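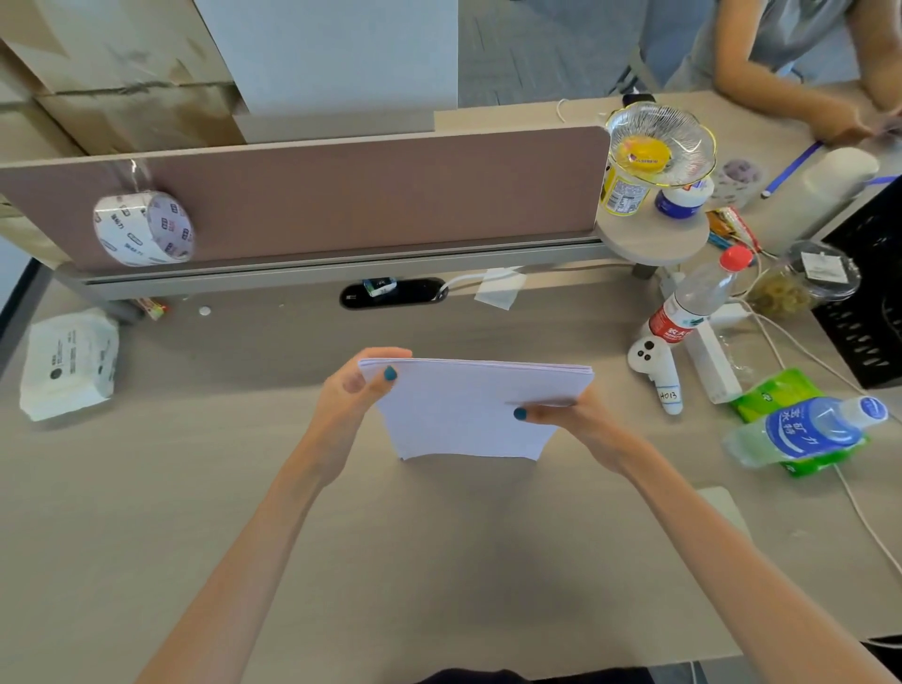

Dorrie Haskett, Print Room Coordinator, Trullbridge
May 31, 2023

Home | Desk Guide | Printing | Mail | Forms

Section 6: Getting Paper Ready for the Clisell

The Clisell feeder has a deep drawer that takes 3,000 sheets and a bypass tray that takes whatever is left of your patience. Both want the same thing from you, a stack with straight sides and no folded sheets hiding in it. You can prepare one at your own desk. Please do, as the shelf next to the machine is exactly wide enough for a stapler.

6.1 Squaring a stack

1. Clear a patch of desk in front of you, wider than the paper. Your snacks may stay. They need to be farther back than your elbows.

2. Check that your hands are dry. Hand cream counts as wet.

3. Fan the stack once along a long side to let some air in. If you have never fanned paper, hold one end tight, bend the stack, and let the sheets slip past your thumb. Twice is fine. Seven times is a hobby.

4. Stand the stack upright on the desk with one hand on each side, thumbs on the front sheet and fingers behind.

5. Loosen your grip a little and let the sheets drop until their bottom edges meet the desk. A thick stack will bow somewhat at the bottom while you do this. Let it settle before you tap.

6. Tap the bottom edge lightly on the desk. People in Sales tend to pound it, and the rest of us can hear them through the dividers. Pounding curls the corners, and then you get to do Section 6.2 as well.

7. Turn the stack onto its next side and tap again. Go on until a fingertip run down each side finds nothing sticking out.

Note: If one sheet refuses to line up, pull it out and look at it. It is usually a different size. There was a month when somebody's legal pad was going through the drawer a page at a time.

Caution: Don't square a stack on top of the cable outlet in the desk. The Bredo desks have theirs near the back rail, and the rim leaves a dent in the bottom sheets that shows up on every copy.

Caution: Thick stacks are heavy at the corners. If your thumbs are starting to slide, split the stack in 2 and do each half separately. No one is scoring you.

6.2 Flattening a sheet that has been folded

Folded originals come out of envelopes, coat pockets and, on one occasion, a sandwich bag. The feeder will take a creased sheet if the crease has been calmed down first. If it hasn't, the Clisell will take the sheet anyway and keep it.

1. Open the sheet completely and lay it face up on bare desk. A mouse pad is too soft.

2. Look for staples, clips and sticky notes. Remove them now, even the tiny staple that you are sure will be fine.

3. Bend the sheet gently back against the fold, once, and lay it down again. Don't crease it the other way. You want a flat page, and a fan is no use to Accounts.

4. Spread your fingers over the lower half, one hand toward each side, and hold it still. It doesn't have to be lined up with the desk. 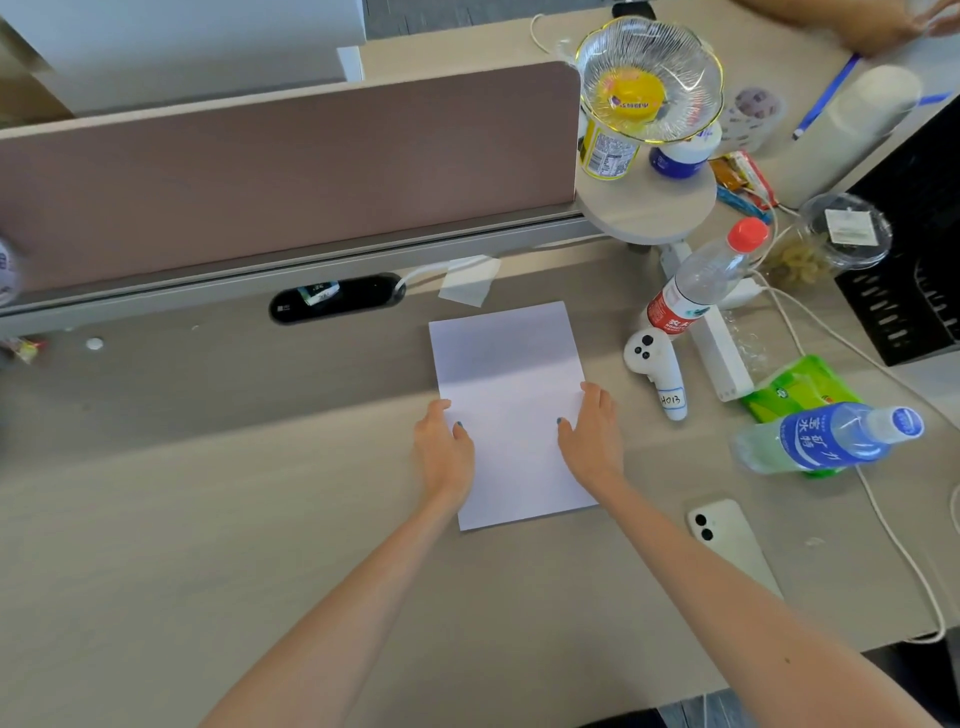
5. Keep one hand where it is and sweep the other along the fold, from the middle out to the edge. Swap hands and do the other side.

6. Let go. If the sheet lies down by itself, it can go in the bypass tray. If it rises up like a small tent, put it under something heavy and have your coffee.

7. Feed it alone. A faint line across the page is acceptable and doesn't usually copy. A ridge you can feel with a fingernail means using the glass.

Note: Never mix a flattened sheet back into a squared stack for the deep drawer. The drawer is for blank paper, which I would have thought was clear from the label, but the label has been replaced with a larger one.

Caution: No tape on torn edges. It peels off inside the rollers and stays there until the service visit. Copy a torn sheet on the glass and use the copy as your original.

6.3 If it jams anyway

Open the side door, turn the green knob toward you, and pull the sheet out in the direction it was already going. Close the door. Then return to 6.1, step 3.

Related sections
Section 5: Choosing the Right Tray
Section 7: Cleaning the Glass
Bredo Desks: Outlets and Cables
Clisell Bypass Tray: Envelopes and Labels
Ordering Paper for Sales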